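En defensa de la cocina con pocas cosas

Vamos a ver, que esto lo llevo dentro desde mayo y lo tengo que soltar. Me he mudado a un piso con una cocina de 5 metros cuadrados, cinco de verdad, medidos con cinta, y me he pasado dos meses peleándome con los armarios. ¿Y sabéis lo que he sacado en claro? Que me sobraba casi todo.

Tenía una yogurtera. Tenía un aparato para hacer espirales de calabacín, de la marca Flavus, que compré una noche de insomnio y usé dos veces (la segunda por remordimiento). Tenía tres abrelatas, y de los tres solo abría latas el más feo. Tenía 17 tazas, viviendo sola, y un juego de cuchillos Drolwood con su taco enorme, del que solo tocaba el mediano y la puntilla. El taco ocupaba media encimera y yo picaba la cebolla en una esquinita, con los codos pegados al cuerpo, como si fuera en autobús.

A mí me parece que nos han vendido que cocinar bien es tener mucho. Entras en una tienda de menaje, la Tokel de mi barrio sin ir más lejos, y hay un cacharro para cada gesto: para separar la yema, para deshuesar cerezas, para que el aguacate no se ponga negro. Que se pone negro igual, os lo digo yo. Y luego vas a casa de cualquier abuela y te hace unas lentejas de quitarse el sombrero con una olla abollada y una cuchara de palo.

Ya sé lo que me vais a decir, que hay gente que disfruta con los cacharros. ¡Y me parece estupendo! Si haces pasta fresca cada domingo, tu máquina se ha ganado el sitio. Yo hablo de lo otro, del trasto que compramos para la persona que nos gustaría ser. Mi espiralizador era para una señora que cena ligero y hace yoga al amanecer, y esa señora no ha pisado nunca mi casa.

Total, que hice limpieza. Lo puse todo en cajas y me prometí sacar solo lo que fuera necesitando para guisar.
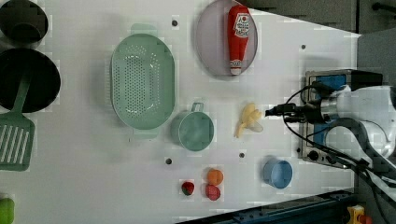 A las pocas semanas, las cajas seguían casi llenas y yo comía mejor que antes, porque ya no me daba pereza ponerme. Fregar dos cosas no cuesta nada, lo que cuesta es el robot de cocina con sus siete piezas y esa goma que nunca sabes dónde va. Lo que sobraba lo llevé al mercadillo de la plaza de Cuadros y saqué 27 euros por el lote - una miseria, teniendo en cuenta lo que me había costado, pero volví a casa más contenta que unas castañuelas.

Eso sí, tampoco me he vuelto una monja. Me he quedado con la cafetera grande, que no tiene ningún sentido para una persona sola, y con el molde de bizcocho en forma de estrella, que uso una vez al año. Y de las tazas he salvado seis. Iban a ser cuatro, pero hay dos que me gustan mucho y no pienso discutirlo.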